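# The House Rules of Robot Laundry

Folding a T-shirt is one of the great unsolved chores, and the people at Larnari are having a wonderful time with it. Their two-armed setup has a table, a pile of cotton and a four-page rulebook that I ended up enjoying as much as the robot.

Hadiza Shehu wrote most of it. Her first page covers the start of a run: one garment on the table, spread mostly flat, fingers open above the cloth before anything closes. Small wrinkles are allowed (real shirts have them!), and so is a doubled-over sleeve. Ironing the shirt first is banned outright.

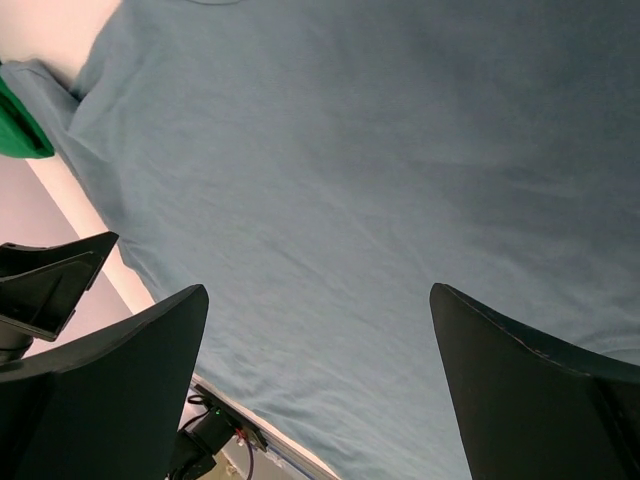
## Write down the misses

Page two is my favorite. Every attempt gets logged, good or bad, and a person has to enter the result before the next one can begin. The log stood at 2,956 attempts when I visited, 1,130 of them on T-shirts alone, and Shehu can pull up any one of them in seconds.

"If you only keep the pretty folds, you learn nothing about cotton," she told me.

Then there's the matter of touch. The Larnari rules treat contact and grip as two separate events, each with its own line in the log. A fingertip can push a dimple into a shirt without holding it at all, and a camera near the fingers is a great place to look for the difference. Collars get extra attention, as the ribbing is thicker than the cloth beside it and pulls back in its own way.

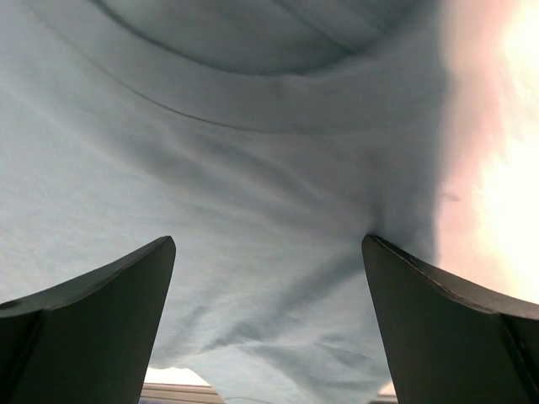

*Fingertip contact below the neckline. The rulebook gives touch and grip separate entries.*

Jocelyn Cormier looks after the last two pages, on people. Hands stay off the table while the arms are powered, and anyone in the room can call a stop without giving a reason. She has added 32 notes in the margins, and a new edition is due in June. I've already asked for a copy.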